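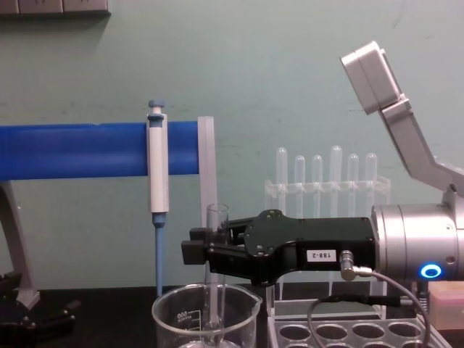 Sveva Vitale asks whether a pipette has to go out for service every time a gravimetric check fails. It does not. Most failures at the bench come from technique, a poorly seated tip or water that has not reached room temperature. The procedure below rules those out first.

Checking a Single-Channel Pipette by Weight

11 Apr 2020 — 2,335 views — 7 comments

The method weighs dispensed water and converts mass to volume. It applies to air-displacement pipettes with a nominal volume of 100 to 1000 µL. Smaller volumes need a finer balance and an evaporation trap.

What you need

- Analytical balance, readable to 0.1 mg
- Distilled water in a clean beaker
- Weighing vessel with a lid
- Thermometer
- New tips of the type used in routine work

Leave the water, tips and pipette in the same room for at least 2 hours. Record the water temperature before the first weighing and after the last.

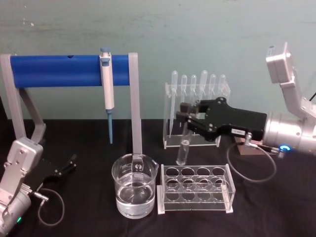

Pipette on its stand, tip fitted, with water in the beaker.

Procedure

1. Set the pipette to its nominal volume. Approach the setting from above, turning the dial down to the mark.

2. Fit a tip and pre-wet it by drawing up and expelling water three times. Skipping this step gives a low first reading.

3. Put a little water in the weighing vessel, close the lid and tare the balance.

4. Press the plunger to the first stop. Hold the pipette vertical, immerse the tip 2 to 3 mm and release slowly. Wait one second before withdrawing.

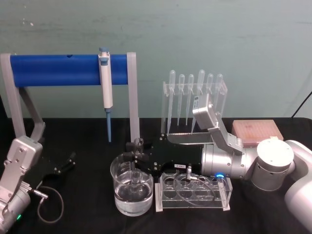

5. Touch the tip to the inner wall of the weighing vessel, press to the first stop, then to the second. Slide the tip up the wall as you remove it.

6. Close the lid, wait for a stable reading and record the mass. Tare again.

7. Repeat until you have 10 readings. Keep the interval between them even.

Calculation

Multiply the mean mass in milligrams by the Z factor for your water temperature and air pressure. At 20 °C and normal sea-level pressure, Z is 1.0029 µL/mg. Systematic error is the mean volume minus the set volume. Random error is the standard deviation of the readings.

If the mean is low and the readings scatter, suspect a leak — check the tip cone and seal, then repeat the run. If the mean is off but the scatter is small, the pipette needs adjustment.

Shared 2 times

Related
Choosing Tips That Fit
Reading a Meniscus
Balance Placement and Drafts

This site uses cookies. By continuing you accept our cookie notice.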